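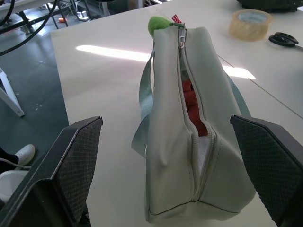 Light gray pouch, green pom-pom on the end, zipper partly open

Pouches inside bags: yes or no?

tallpinesmarie
Posted 11/11/2020

OK so my sister and I have been arguing over this since our drive to Baltine in September and I need outside opinions. I'm a pouch person. Everything in my tote lives in a smaller zip thing, so when I switch bags I just lift them all out and drop them in the next one. Chargers, first aid, snacks, receipts, the lot. My sister thinks it's nuts. Her bag is one big open hole and she swears she finds her keys faster than I do.

The drive was 12 hours with stops and I'd say I spent a good part of that opening the wrong pouch. She kept score. I still think I'm right because when she needed a Band-Aid, guess whose bag it came out of!

So what do you all do? And if you do use pouches, how do you keep from forgetting what's in which one?

graybeard_rick
No pouches. I carry a messenger bag with pockets that the company already sewed in there for me. Pen pocket, phone pocket, a flap for papers. Putting bags in a bag that has pockets is like putting a drawer in a drawer.

tallpinesmarie
But then when you change bags you have to empty every pocket!

graybeard_rick
I don't change bags. Had this one since my second kid was in grade school.

lunchbox_dee
Team pouch but with limits. I started with 3 and that was great, then I kept buying cute ones and it went downhill fast. At some point I had a pouch for hair ties. Just hair ties. My rule now is if I can't say what's in it in two words, it gets dumped out and sorted.

Colors help a lot with the forgetting part. Mine are all different, so red is medicine and blue is cords. Don't get a matching set. I know the matching sets are pretty. I bought one at that home store in Atgate and it was a disaster, everything looked the same in the dark and I handed a cashier my allergy pills.

o_nwosu
I'm a visiting nurse so I live out of my bag all day long, and I'm going to disagree with Rick. Built-in pockets are great until something leaks. I had hand lotion open up in the side pocket of a Lavley backpack and I never did get that pocket clean. With a pouch you take it out, wash it in the sink, let it dry overnight and you're back in business.

The thing I'd tell Marie is to stop sorting by what the stuff IS and sort by when you need it. I have one for the car, one for inside the house I'm visiting, one for lunch. I almost never open the wrong one now, because I know where I'm standing.

My other advice is

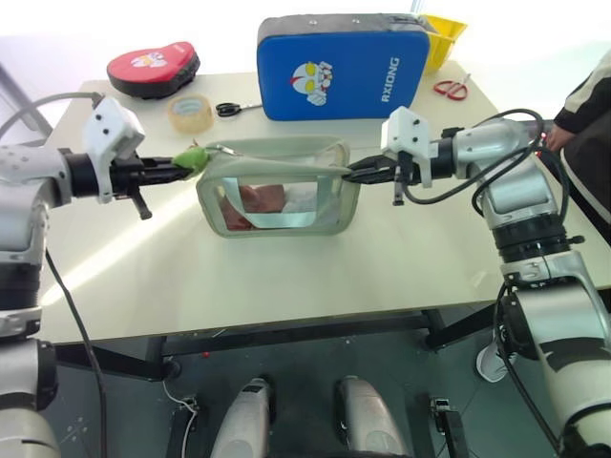
to get something with a window in it if you can, at least for the food. I went years without and I'd find a granola bar from the previous spring down at the bottom, soft as a sock. When you can see in, you notice what's running low and you eat the old ones first. For private stuff I still like solid material, nobody on the bus needs to look at my business.

Oh and put something big on the zipper pull. A ribbon, a charm, a shoelace, I don't care how silly. With cold hands or gloves on, those tiny metal tabs are impossible.

Onyekachi Nwosu

tallpinesmarie
Oh wow, sorting by WHEN. I never thought of that. So on a road trip I'd have a gas station one and a hotel one? That would have saved me so much digging. My sister is reading this over my shoulder and says it's still too many bags.

kettle_and_cat
Hard no on windows for me. The clear plastic gets cloudy and then it cracks along the stitching, usually in winter. I've had that happen to 3 of them, all different brands. Mesh is better. You can see in and it breathes, so your gym stuff doesn't stink up everything else.

lunchbox_dee
Mesh lets crumbs out though. I put crackers in a mesh one and my whole tote was sand.

kettle_and_cat
Then don't put crackers in it lol

o_nwosu
Kettle, was that the stiff kind of clear plastic? The stiff stuff does crack on me too. The softer, bendier kind has held up fine, but I also don't leave it in a hot car. I think heat does more damage than cold does.

kettle_and_cat
Stiff, yeah. And they did sit in the car all summer. Fair enough, I might try a soft one. I'm keeping the mesh for gym clothes.

graybeard_rick
Do you people know how much weight this adds? I weighed my wife's bag on the kitchen scale once with all her little cases in it. Then I weighed the cases empty. I was told to mind my own business, so I won't share the number, but it was more than a paperback.

maple_street_jo
Rick, my shoulder agrees with you. I had to cut way back after I hurt it. I went from a giant tote to a small crossbody, and I keep 4 things in it: wallet, phone, keys, lip balm. Anything else stays in a bin in the trunk. No pouches at all anymore and I don't miss them, except that the keys scratch my phone.

If the bag is big, I see why you'd need them. But maybe the bag doesn't need to be big? Just throwing it out there.

tallpinesmarie
Jo I love that for you but I have two kids and a dog. If I leave the house with four things, we're coming right back.

lunchbox_dee
For the scratched phone: put the keys in an old sock. I'm serious. A baby sock is the right size. Free, washable, and no one will ever steal it.

maple_street_jo
I'm going to be the lady with a sock in her purse, aren't I.

o_nwosu
One more for Marie, then I have to go to work. If money's tight, check the luggage repair shop on MacLeod before you buy anything new. They keep a basket of orphan cases by the register, toiletry bags and such that came with suitcases. Most just need the zipper rubbed with a candle stub or a bit of bar soap. Run it back and forth until it slides.

tallpinesmarie
Going this weekend! I'm going to redo the whole tote by when I need things and see how it goes on the next trip to Baltine. My sister wants it on record that she has just found her keys on the first try.

graybeard_rick
Good for her. Tell her to get a bag with a key hook.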